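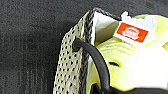
Gripper comparison, 15 July 2021

Two grippers, the Ulusen and the Zeton, were tried on the same arm and controller. Mỹ La ran 192 picks with each. Soft goods were scored separately from rigid ones. Wrist camera exposure was fixed throughout, and finger force was left at the maker's default.

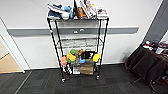 Object cart, head camera view. Toys, a blue-and-white sneaker and boxes share the wire shelves.

Pick logs for both grippers will follow in November.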